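两杯

标题先有的。标题总是先有的，正文后面再补。

“《Skovthorpe》小少爷与荧幕母亲反目？知情人：两人已不同桌吃饭”

问号是我加的。有问号就不算说，算问。来Cluvov第一天，主编教的，别的他没教。每篇600字，一天5篇，写完点发布，水喝一口，下一篇。

那天的材料就一张照片。读者投的，糊。Frimpong饭店一楼的咖啡座，靠窗，一张小圆桌，桌上两个杯子。小少爷坐一边，另一边空着，椅子拉开了一点。没了，就这些。

我盯着那把椅子看了一阵。下午四点多，办公室空调太冷，脚是冰的。还差一篇。

椅子拉开了，说明有人走了。有人走了，说明谈崩了。谈崩了，和谁？上个月他的荧幕母亲没去发布会，对上了。知情人是我。不同桌吃饭也是我。写得很顺，二十分钟，错字没查，点了。

然后回家。电车上刷手机，没刷自己写的，从来不刷。

第二天早上1,412条评论。

主编站在我桌子后面，手里一碗面，汤快洒了。说再来一篇。说顺着写，写“母亲”那边。我说那边没材料。他说那边不是没去发布会吗。我说那是上个月的。他说对啊，都一个月了。

行吧。

交代一下《Skovthorpe》，没看过的可以跳。一个造船的家族，海边，总在下雨。老头子当家，狠，回忆戏里有年轻时候的他，戏份本来很少，三四场，在码头上跑，挨打，偷一只怀表。演这一段的就是小少爷。其实不是少爷，演的是少年时代的老爷，但观众这么叫，我们也跟着叫，叫少爷点击好。他眉毛长得跟老头子的演员一模一样，头一集播出来就有人问是不是亲生的。也写过，那篇也是我的。“像到这个地步，真的只是巧合吗？”

是巧合。第三天就有人贴了他小时候跟自己父母的合影，父亲也是那种眉毛。我们没撤。加了一句“也有网友认为”。

第二篇写到一半，妈打电话来。

“你看没看，那个孩子，跟他妈闹翻了。”

“那不是他妈。戏里的。”

“我知道戏里的。可是多好的一对母子。那场她给他缝领子，我哭成那样。怎么就不一块吃饭了呢。”

我说网上的东西你少看。

“上面写的，知情人说的。”

我说妈我在上班。

“你问问你们单位，你们单位不是管这个的吗，到底怎么回事。是不是她先说了重话？我觉得是她。她那个嘴，薄。”

挂了。回去接着写。写她嘴薄，没写，写的是“据了解，她近期情绪起伏较大”。据了解。了解自我妈。

中午没吃。下午主编又来，这次没端面。说Ondberg那边有人看见小少爷了，在拍外景，住的还是Frimpong。让我去。我们哪有出去跑的，整个Cluvov没有一个人出去跑，都坐着。他说流量到这份上了，去一趟，拍点什么，门口也行，窗户也行。车票先自己垫。

坐了两个小时的车。带的书没看。窗外先是仓库，后来是麦田，再后来天就暗了，玻璃上只有我自己，嘴有点歪，一边吃饼干一边看自己歪着嘴。

Ondberg很小。出站一条街，走到头就是Frimpong。门口有一排冬青，剪得坑坑洼洼。还有别家的人，蹲在路边，脖子上挂着长镜头，互相借火。我手机还剩百分之十几。

进去了。没人拦，我长得不像记者。本来也不是。

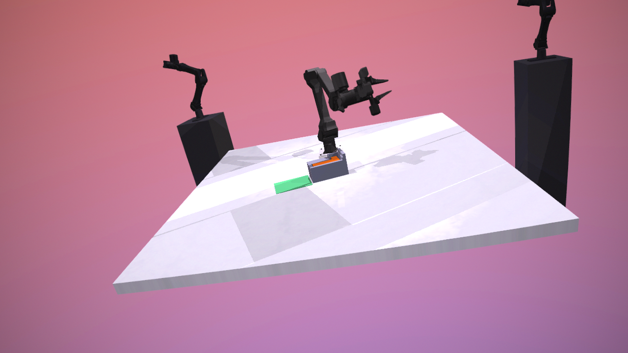 白色的台面，粉紫色的底。

咖啡座跟照片里一样，比照片里小。靠窗那张圆桌在，空着。我坐下了，坐的是那把被拉开的椅子的位置，不知道为什么，大概就是想坐坐。服务员过来，说这位子有点晃，桌腿底下垫了纸的，您小心。我说没关系。要了一杯最便宜的。

她端来两杯。

我说我只要了一杯。

她说，啊，第二杯送的，四点以后都送。要不要都给您端上来，凉了我们不管续。

我说都端上来吧。

两个杯子，小圆桌，靠窗。

我看着那两个杯子，后背慢慢热起来。投稿的那张我还存着，翻出来看，杯子一模一样，勺子朝一个方向。他面前那杯喝了一半，对面那杯是满的。放大了看，满的。昨天怎么没放大。

那椅子呢。

我低头看我这把。腿一高一低，推不进去，推到一半卡在地毯的接缝那里，再推桌子就晃。服务员走过来走过去，路过就拿膝盖顶一下，顶不动，走了。

手机百分之九。主编发消息：到没到，有什么。

我写：到了。删掉。写：桌上两杯是买一送一。删掉。这怎么发。“Frimpong饭店四点后第二杯免费”，六百字，谁看。其实我妈会看。

喝了一口，难喝。第二杯也喝了一口，一样难喝，不知道为什么要试。

然后他下来了。

比戏里矮。戴一顶毛线帽，帽子上粘着一根线头。后面没跟人。外面那些蹲着的隔着冬青看不见这边，要看见得绕到停车场去。他径直往窗边走，走到一半看见我坐着，停了一下。那应该是他常坐的位子。

“您坐您坐。”他说。坐到旁边一张去了。

我没动。心跳得耳朵里都是。应该举手机，百分之九，够拍的。我把手机翻过来扣在桌上，桌子晃了一下，咖啡洒了，洒在碟子里。

他从旁边递了两张纸巾过来。

“那张桌子就这样，”他说，“我前几天裤子上也是。”

我说谢谢。

他也要了一杯，也来了两杯。他对服务员说真的不用，服务员说送的。他就算了。两杯都摆在面前，从包里掏出一本卷了边的剧本，开始念，嘴唇动，没出声。

我应该走的。或者应该问。坐了一天的人出来这一趟就为这个，车票还没报。脑子里已经在写了，自动的，根本拦不住：小少爷独坐窗边，神情落寞，面前两杯咖啡，似在等人。

似在等人。我真行。

他念着念着抬头：“不好意思，能帮我对个词吗？就一段，剧组的人都在外面冻着呢，我找不着人。”

剧本就递过来了。上面用绿笔画着，是缝领子后面那一场，母亲的词。我没看过这一场，还没播。这要是发出去，独家，主编能把面端到我桌上来。

“您念她的就行，平着念。”

我就平着念。

“你又去码头了。”

“没有。”

“鞋上是什么。”

“泥。”

“码头的泥是黑的，家里的泥是黄的。你当我瞎。”

他笑了一下，戏里没写笑。说她第一次围读，念到“你当我瞎”的时候眼镜掉汤里了，后来每次到这儿他都想笑，导演很烦他。说她现在腰不行，躺着，发布会那天他俩打了一晚上电话，开着免提让她听会场里放的音乐。

“她说音响太差了。”他说。

我说哦。

“您看这个戏吗？”

我说我妈看。

“那替我问个好。”

又对了一遍。第二遍我念得好一点，有一句甚至有点凶，他很高兴，说对对，就这么凶。我差点也高兴了。外面天全黑了，玻璃上是两个人和四个杯子。

他手机响，屏幕亮了一下，我瞟到一眼，是推送。Cluvov的推送，那个红的。标题我不用看，我写的，第二篇，早上那篇。据了解。

他用拇指划掉了。划得很熟，跟划掉天气预报一样。

“您来Ondberg是玩儿？”

“出差。”

“做什么的？”

我说写东西的。

“写什么？”

我说说明书。家电的。不知道怎么冒出来的，可能因为坐过来的时候看见墙上的暖气片了。

他说那很难啊，要写得谁都看得懂。他家里那个烤箱，三年了，定时还不会用，转到头它就叫，不转到头它也叫。我说你得先转过十，再往回拧。这个我是真知道，我妈家那个也这样。他特别认真地听，拿绿笔在剧本背面记下来了：先过十，再回。

后来有个穿大棉衣的人在门口招手，他就走了。走之前把没喝的那杯推给我，说没动过的，您要是不嫌。

于是我这桌三杯。

手机百分之四。主编：？？？

主编：别家已经发了，说看到他跟一个女的在里面，谁

主编：你看见没有 谁啊

我往窗外看。停车场那边，有个人正把长镜头往包里收。

我先想的是今天穿的什么。灰的，那件起球的。头发没洗。再想的是玻璃反光，能拍清楚吗，可能也就拍到个后脑勺。再想的是杯子，三个了现在，刚才四个，四个他们会怎么写。两杯都能反目，四杯得是什么。

我替他们把标题想好了。不到五秒钟。问号都加了。

回主编：没看见，我在外面，冷死了。

主编：那你先写，神秘女子，圈外，疑似长辈介绍。600字。车上写

手机还剩百分之三，回车站的路上就关机了，正好。路边那几个还在，有一个问我，里面有人吗，你刚从里面出来吧。我说咖啡买一送一。他说什么？我说四点以后。他看我跟看神经病一样，低头接着借火去了。

车上没有插座。有插座，坏的。我就坐着，手放膝盖上，袖口有咖啡印子，纸巾还攥着一张。到第三站上来一对母女，孩子趴在桌板上看剧，外放，下雨的声音，有人在码头上跑。当妈的说小点声，孩子不理。过了一会儿当妈的也凑过去看了。

“他是不是跟他妈闹翻了。”孩子说。

“哪个妈？”

“戏里的妈。”

“谁说的？”

“网上。”

“哦。”当妈的说，“那是真的吧。”

我张了下嘴。饼干还剩半包，在包里，碎了。我拿出来问她们吃不吃。孩子拿了一块，当妈的说快谢谢阿姨。

到家快十二点，插上电，等了半天才亮。妈的未接四个，主编的九个，不想数了，后面还有。先给妈回的，她没睡。

“你看没看，”她说，“新的。他跟一个女的喝咖啡，照片都有，就是拍不清楚。我看那个背影不像什么正经人，驼着个背。”

我把背直了直。

“妈，你家那烤箱，定时是先拧过十再往回，对吧？”

“对啊。你问这个干什么，大半夜的。你要烤什么？”

“不烤。他让我问你好。”

“谁啊？”

水壶在响，我过去关火，电话夹在肩膀上。她还在那头问，谁啊，谁让你问好，你说话呀。

电脑在包里，没拿出来。主编的第十个进来了，震得桌子嗡嗡的。

——完——

最近更新
· 替身住在五楼
· 首映礼的伞
· 她演过我的姨妈
· 雨戏（上）
· 雨戏（下）
· 剧终以后还有广告

投稿与联系请见站内“关于我们” | 版权归作者所有，转载请先留言 | 返回顶部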